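Pullham Opens New Packing Hall for Mixed Household Orders

PULLHAM – Household goods supplier Gernenix has opened a new packing hall at its Pullham site, giving the company a single place to sort, pack and send out the mixed orders that were previously split between two buildings. The hall entered full service in February and handles food pouches, wrapped refills and small boxed goods for shops and community kitchens across the region.

The project was led by site director Ebony Whitelaw and took 4 months to complete. The former storage area was cleared, the floor was leveled and resealed, and the lighting over the packing lines was replaced. A covered loading area on the north side of the building allows two trucks to be loaded at the same time.

“Our customers rarely order a full case of one product,” Whitelaw said. “They want a few pouches, a box or two and perhaps a refill pack, and they want them to arrive together. The old layout made that harder than it needed to be.”

Under the new arrangement, goods of different shapes are gathered in open bins before they are packed for delivery. The company chose deep, rectangular bins for this stage after a trial of several types during the planning period. Foil packets and box-shaped packages can share a bin, and the same bins are used throughout the hall.

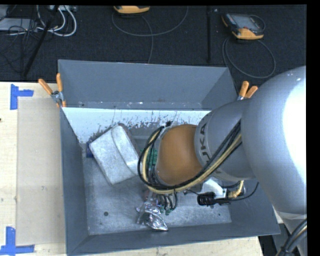 Orders leave the bins for the packing tables, where they are checked against the customer's list, placed in cartons and labeled. Fragile items are held back and added last. Cartons are then grouped by delivery route. The hall is expected to send out around 185 mixed orders on a normal working day, with room for more during the winter season.

Packing operations manager Tuấn Đào said staff had been closely involved in the design of the work areas. The tables were raised after early comments from the packing team, and the carton shelves were moved closer to the labeling point – a small change that has shortened the walk between tasks.

The opening also brings a change to packing materials. Gernenix has ended its use of loose plastic fill at Pullham and now uses folded paper, supplied by the local firm Sesau. Neelam Thakur, who heads purchasing, said the company plans to make the same change at its other sites once existing stocks have been used.

Customers do not need to change the way they place orders. The daily cutoff remains 2 p.m., and current account numbers and delivery routes stay in effect.

Media and customer questions may be directed to Hằng Nghiêm, Communications Office, Gernenix, Pullham.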